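Shared Desks Need a Maintenance Line
Opinion
By Hala El Sherbiny

Dekdale closed its assigned seating plan last year and moved 215 staff onto shared desks. The floor area went down, the lease cost went down, and the facilities budget was left where it was. I think the last of these was a mistake, and one that is easy to correct.

An assigned desk has an owner. The owner notices that a key sticks, that the chair no longer holds its height, that the monitor cable has to be held at an angle. A shared desk has a user for the day. The user works around the fault and books a different desk tomorrow. Under the old plan the help desk logged about 100 equipment tickets a quarter. Under the new one the count fell by half, and the spring report listed this as a saving. Salma Benmoussa's audit in the same period found more faulty items per desk than before. Fewer reports and more faults is a poor result.

The usual answer is a clean-desk policy. Ours runs to 4 pages and deals almost entirely with paper and coffee cups. It does not mention input devices, which every user touches for hours at a time. 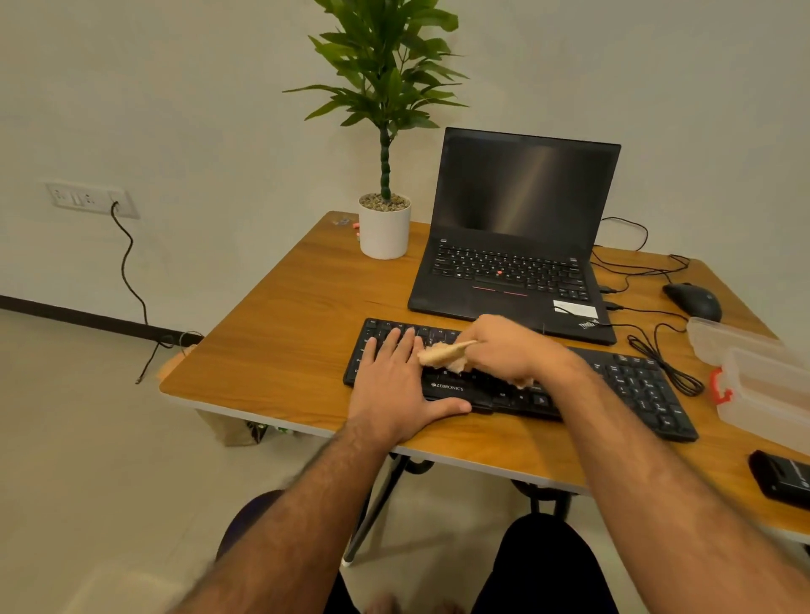
WORKPLACE & FACILITIES

A dry brush passed over the keys takes little time and no training. It should be on the same footing as emptying the bins: scheduled, assigned to a named role, and paid for. Asking each user to do it at the end of the day produces uneven results, as Benmoussa's notes show. The desks near the windows were kept well. The desks near the printers were not.

Adel Farouk in purchasing has argued that replacement is cheaper than upkeep for low-cost items. For a single keyboard this may be true. It does not hold for chairs, lift columns or docking stations, and a separate rule for each class of item is harder to run than one inspection round.

My proposal is a fixed line of 800 dollars a month, starting in June, covering one inspection round and small parts. Prondora already quotes for this kind of work - the terms are on file - and the contract can be ended with a month's notice. Ticket counts should be dropped from the quarterly report until the audit has been repeated.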